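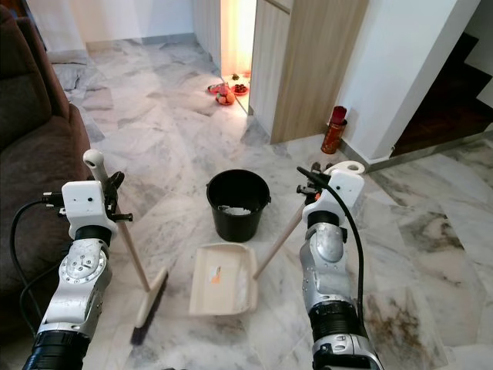
Ingeborg Baumgart wrote to us that she never sweeps toward the sofa, always away from it, and that her floor has been cleaner for it. We have tried her advice at the Camholm house and we can recommend it.

Start at the feet of the sofa and bring everything out to the open tiles. Make short strokes and keep the bristles low. On marble with gray veins small crumbs are difficult to see, so please go over the same place a second time, also when it looks finished.

A dustpan with a long handle is kind to the back. Hold it still with one hand and let the broom do the moving.
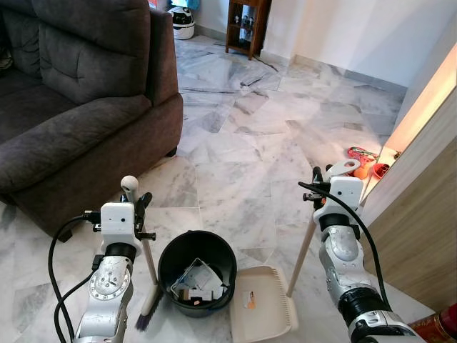
Keep the bucket close to the pan, so that the way from one to the other is short. Paper and cardboard should be pressed down a little, but be careful with bits of wire, which can scratch the hand.

In December we will have 30 new brooms from Böttcher for members. They cost 13 each, and the dustpan is extra. Whoever wants one can write to Till Wiegand before the end of the month.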